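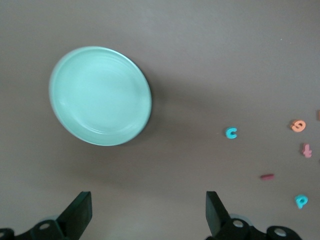

Fatima Uzor wanted the questions about failure first, and asked that the ones about price be left until after lunch. The open day at Cellthorpe had started at 9:30, and by the time we sat down behind the demonstration bench she had already fielded the price question from two separate groups.

Uzor runs the manipulation team at Mabuza, which shares the Cellthorpe building with a machine shop and a packaging firm. The task on show this year was sorting foam letters into a dish. Visitors tended to regard it as a toy problem. She does not.

"Foam is compliant and light, and the outline changes with every letter," she said. "A lowercase l is a bar. A lowercase c has an opening on one side, so a grasp that looks fine from above can close the opening and the piece rolls out of your fingers. If you tune for one shape you lose the others."

The arm has a two-finger parallel gripper and a small camera that travels with it. There is a second camera above the bench, but the controller was not using it on Friday. Uzor said the team had turned it off on purpose.

"The overhead view makes everything easy until someone leans over the table," she said. "On an open day someone is always leaning over the table."

The controller, Jenaline, was trained on 1,070 recorded pick-and-place runs, all driven by hand by members of the team. Of these, 97 were later thrown out. I asked what had been wrong with them. Most had bad time stamps, she said, and in the rest the operator had hesitated over the piece for so long that the model learned to hesitate too.

"You would see it stop above the letter and wait. It looked thoughtful. It was copying a person who had been looking for the release button."

Grip force was the other subject she kept coming back to. The first version closed the fingers to a fixed width, which crushed the narrow pieces flat and dropped the wide ones. The present version closes until the motor current rises past a threshold and then backs off slightly. The threshold was set by trial – she was candid that there is no theory behind the number – and it has to be checked again whenever the finger pads are replaced.

Girley, the scheduling layer, decides which piece to take next. It prefers whatever has the most clear space on both sides for the fingers. Two letters lying close together will be left until last, and if they are touching the arm may nudge one of them before trying a grasp. The nudge is scripted. Uzor would like it to be learned, but it works often enough that other jobs have been put ahead of it.

During the morning session the arm attempted 43 picks in front of visitors. Uzor keeps a tally on a clipboard and would not give me the success figure until she had checked it against the log. She did say that release had caused more trouble than grasping.

"Foam clings to the pads. The fingers open, the piece stays on one side, and the arm drives away with it. We added a short pause and a second opening motion. That costs 400 milliseconds per cycle, and I would rather pay it."

Asked whether any of this would transfer to the packaging line next door, she said the current sensing would and the letters would not. Pouches and sachets deform more than foam does, and the line runs at a pace the present controller cannot match. A trial is planned for December with the conveyor slowed down.

The afternoon group was coming up the stairs by then, and she went to reload the controller. The price question was asked again before she had reached the bench.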